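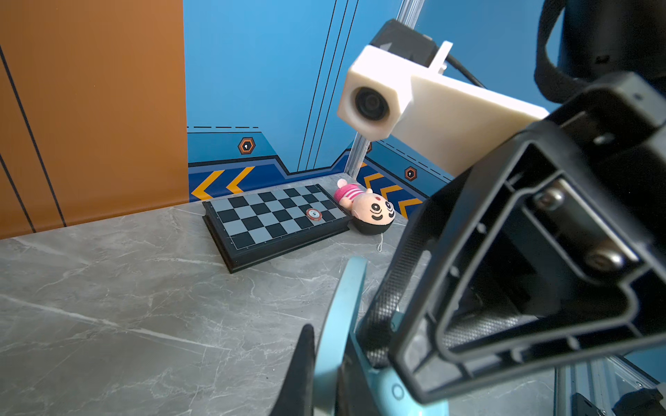 TOYS & GAMES / SHOP TALK

19 October 2018

I'd been meaning to stop in at Karppinen ever since it moved from Sterville to the old shoe store in Merstead, and last week I finally got there with my notebook and a very large coffee. The owner asked me not to use her name ("the shop's the thing, put the shop in") so I'll just call her the owner, and she can talk!

She sells secondhand games, mostly. Chess sets, card games, dominoes, a few plush toys and a whole back wall of jigsaw puzzles that she swears she has never counted. I asked how it all started.

"With a divorce," she said, and laughed so hard she had to put down the tape gun. "I got the games closet. He got the boat. I had a yard sale that May and made 400 dollars before lunch, and I thought, well, people want this stuff."

Did she think she got the better deal? "The boat sank."

Most of what she buys comes from people clearing out a parent's house. They turn up with boxes and they want to tell her about every single thing in them, and she lets them. "I had a man who was 76 and he stood right where you are and told me the rules his family used for rummy. Totally wrong rules. I wrote them down and put them in the box with the cards, and the next person bought it for the rules."

I wanted to know about missing pieces (my own family's Scrabble has been short an E for years). She doesn't throw incomplete sets away. There are six drawers under the register full of spare pawns, dice, tiles and little plastic hats, and you can dig through them for free if you buy something. I found my E. I also bought a travel chess set called the Grander, which I didn't need.

What doesn't sell? "Trivia. Anything with questions about TV from before you were born. I've had three copies of the same one in the window since we moved, and I'm starting to take it personally."

She's thinking about a game night, though she keeps going back and forth on it. The parking's bad after dark and she likes to be home for supper. "Maybe a game afternoon," she said. "With soup." I told her I'd come for the soup.

Karppinen is closed Mondays. Bring cash, the card reader was acting up when I was there.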